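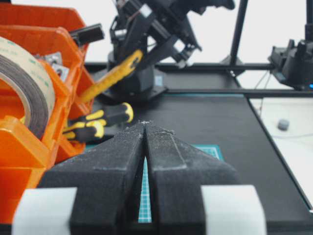 Waterway > Structures > Pumps and levels > Fault log

Ticket: Oakley back pump stops without warning
Site: Oakley bottom lock, Kustby Canal
Equipment: Netov submersible pump, Zavia level controller
Priority: High (top pound dropping, trip boat affected)
Status: Closed, with one item to carry forward

Reported fault

The back pump at Oakley starts normally in the evening but is found stopped in the morning. The controller shows a green light and no alarm. The top pound was 13 cm below the weir at the first check in May and the trip boat touched bottom on the turn above the lock. Resetting the controller brings the pump back on, and it then runs for anything from an hour to most of a night.

Hours meter at time of report: 1,189.

First visit

Top and bottom gates checked for leakage. The offside bottom gate weeps at the mitre but no worse than last year. All paddles were down. One ground paddle was not fully seated, with a piece of branch under it, so this was wound up, cleared and dropped again. That would account for some of the lost water but not for the pump stopping.

Intake screen raked. A fair amount of blanket weed came off, plus a feed sack. Pump restarted at 16:20 and left running. Discharge at the top looked normal by eye.

Overnight: stopped again. Level down a little further.

Second visit

Supply checked at the cabinet. The breaker had not tripped and the overload relay had not tripped either. This rules out a jammed impeller, or at least one bad enough to draw high current. Running current was within what is written on the inside of the cabinet door.

Switched the controller from AUTO to HAND and left it. In HAND the controller ignores both level probes and the pump runs until someone turns it off. Please note that it must not be left in HAND without somebody checking the bottom pound, as there is nothing to stop it drawing the pound down. Two people shared the checks overnight and the pump ran through until morning with no stop.

So the pump and its supply are sound and the fault is on the control side.

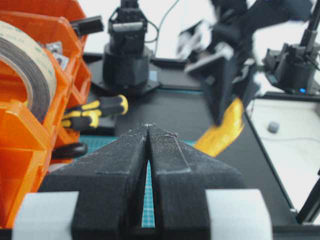 Orange parts bins and cutting mat.

Third visit

Put back to AUTO. With the pump running, the reading for the bottom pound was watched on the Zavia display while a boat worked down through the lock. The reading should have gone up as the lock emptied. It went to zero for a few seconds, then came back to a sensible figure. The controller treats zero as "bottom pound empty" and stops the pump to protect it. It does not count this as an alarm, so the light stays green. It should restart once the level recovers, but there is a lockout in the settings which was on and which needs a manual reset.

The probe cable was followed back from the cabinet. It goes through a duct under the towpath and comes up in a small chamber by the tail of the lock. The lid of the chamber was cracked and there was water inside over the level of the joint. The joint had been made with ordinary tape. Copper was green on both cores.

Repair

- Chamber baled out and the drain hole at the bottom cleared of silt.
- Cable cut back to clean copper and rejoined in a gel-filled joint.
- Joint tied up to the side wall, clear of the chamber floor.
- Spare lid fitted from the Kustby yard. It is a slightly different pattern and rocks a little.
- Lockout changed from manual to timed reset.

Zero reading not seen again while three boats used the lock.

Follow-up

Pump in AUTO for 16 nights. It has stopped twice in that time, both when the bottom pound was properly low after a paddle was left up overnight, and it restarted by itself each time. Top pound is back to weir level and the trip boat is running its usual route.

Item carried forward: the top pound probe has the same kind of joint in the same kind of chamber. It was dry when looked at but should be remade during the winter stoppage, when the pound is down and the cable can be pulled through. Another gel joint will need ordering, as the one used was the last in the box.

Note for lock keepers and work party leaders

If the Oakley pump is found stopped, look at the bottom pound first. If it is low, leave the pump alone, check the paddles and wait. If the pound is at its normal level and the pump has not come back on after 2 hours, press reset once, write the time and the hours meter reading on the sheet in the cabinet, and reopen this ticket.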